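Bench notes: two pairs of fingers and a wastebasket

Hello again from the back half of the building! Last month I promised a proper write-up of the hand-held gripper comparison, and then the cable order from Tawfik came in short and I spent a week grumbling about it instead. So you're getting it now, in the 08/04/2022 issue, with apologies to those of you who wrote in to ask.

Quick recap for anyone new. We have two sets of fingers to choose between for the hand-held units. The Bident set is flat, stiff and square at the end. The Itine set is softer and curves a bit when you squeeze. Whichever one we pick gets ordered for every unit we own, and after that we're stuck with it until October at the earliest, when Nosingate does its next round of parts. So I wanted to get this right – or at least wrong for a good reason.

Hala Abou Zeid set up the task list and I did most of the squeezing. We stuck to boring household jobs: pick up a thing, put a thing in a thing, take a lid off a thing. Between us we logged 1,397 grasps over 6 days, and my thumbs would like that number printed in bold. I went in rooting for the soft ones, because the last time we tried stiff fingers I dropped a bowl on my own foot.

The first surprise was how much I liked having the camera down low by the fingers. On our old mount it sat up by the wrist and half of what you saw was your own knuckles. Now you get both fingertips, the gap between them and a good bit of the table past that, and you can line up on something tall without craning your neck around. The table does throw back a lot of light, and I've asked if we can try a dull mat on it before the next round. The glare sits smack in the gap on some approaches. Hala thinks I'm fussing. We'll see what the footage says when she gets through it.
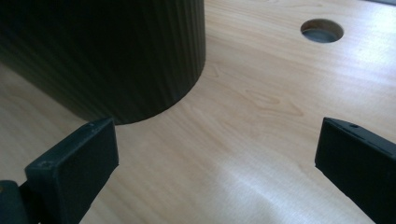
Fingers wide open, with a ribbed dark cylinder just past the tips. Note the glare between them.

Ribbed things turned out to be where the two sets really part ways. The soft fingers kind of settle onto the ridges and then creep. You think you've got a good hold, you lift, and the object slowly turns on you like it wants to look at something across the room. The stiff ones either have it or they don't, and you know right away. I came to prefer that, which I did not see coming. On anything thin and floppy it goes the other way, and the soft set won by a mile on paper and cloth.

Then there's working with both hands. One gripper is easy enough to get used to in a morning. Two at once is a whole different sport! You have to keep track of two cables and two sets of fingers, and your elbows start having opinions about the chair. I kept wanting to put one down so I could scratch my nose. My best advice so far is to decide before you start which hand goes first and which one waits, then stick with it for the whole session. When I switched halfway through, my times got worse and I got crabby.

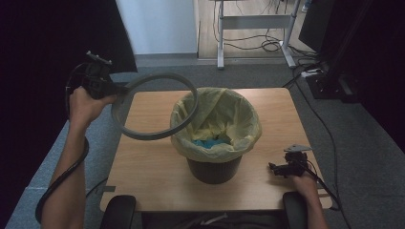
A gripper in each hand at the table, with the lined wastebasket in the middle and a big gray ring held up on the left.

The wastebasket is harder than it looks, by the way. The liner folds over the rim, so there's a layer of slippery plastic right where you'd want to grab, and it bunches up however it pleases. I'd love to hear from anyone who has a liner that behaves. Any color, I'm not picky.

So where did we land? I'm leaning Bident and Hala is leaning Itine, and we've each got 3 pages of notes saying we're right. Her main point is that most of our list is soft stuff, so why tune for the hard stuff. Mine is that a slow slip is a lot harder to spot in the recordings than a clean drop. We've agreed to run the lid jobs one more time with each of us using the other one's favorite, and then we'll vote, and if it's a tie I suppose somebody flips a coin.

If you want a turn before the order goes in, come by any afternoon and bring an object from your kitchen. Nothing with soup in it, please. The sign-up sheet is on the door next to the old arm parts, and slots are half an hour each.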